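About the Sodville Suturing Skills Lab

The Sodville Suturing Skills Lab teaches one thing: how to close tissue with a needle and thread under magnification, using wristed instruments. We do not teach diagnosis, port placement or patient selection. Trainees come to us from surgical programs that cover those subjects, and they go back to those programs when their block with us is finished.

The lab opened with 2 benches in the former records wing on Kamel Street. It now runs a morning and an afternoon session, and 149 trainees have completed the full block.

What we teach

The course is built on the interrupted stitch. A trainee learns to pick up a curved needle, set it in the jaws at the correct angle, enter the tissue square to the surface, and rotate the wrist so that the needle follows its own arc. Pushing the needle straight tears the entry point. Most of the first session is spent on this one motion.

Knot tying comes next. Trainees practise forming the loop, passing the tail and laying each throw flat. Tension is judged by eye. The edges should meet without blanching, and the knot should sit to one side of the incision.
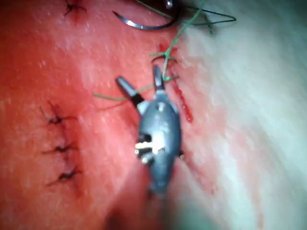 Thread management takes more time than most trainees expect. A long strand folds back on itself, drifts across the jaws and catches at the joint of the instrument. We ask trainees to cut to a working length before they start, to keep the tail short, and to know where the slack is before they close the jaws. Coloured thread is used throughout the early exercises so it can be followed against red tissue.

Running closures are introduced only after a trainee has placed 20 acceptable interrupted stitches in a single session. Stitches are marked on spacing, bite depth, knot security and condition of the tissue edge. The marking sheet is called the Busedance scale, after the building where it was drafted, and a copy is handed out at enrolment.

Needle handling

Needles are treated as the main hazard in the room and the main source of tissue damage. The standard grip is about two-thirds of the way back from the point. Gripping closer to the tip blunts it, and gripping at the swage weakens the join with the thread.
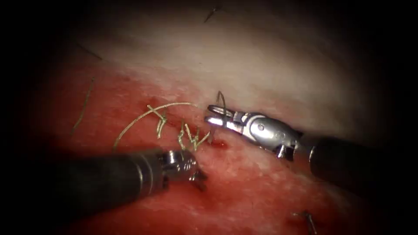 Between bites, the needle is kept in view at all times. If it leaves the view, work stops until it is found. Every needle is signed out at the start of a session and signed back in at the end, and the bench is not released until the two entries agree.

Assessment

Each block ends with a timed closure and an untimed closure. The untimed result carries more weight. Trainees who do not pass may repeat the assessment once without paying again. Marks are sent to the home program in the same month.

Enrolment

Intakes are held in April and October. Applications are made through the home program, with a letter confirming that basic open suturing has been completed. Our sister site at Irnusska offers the open course for applicants who still need it. Parking is at the rear of the building, off Kamel Street.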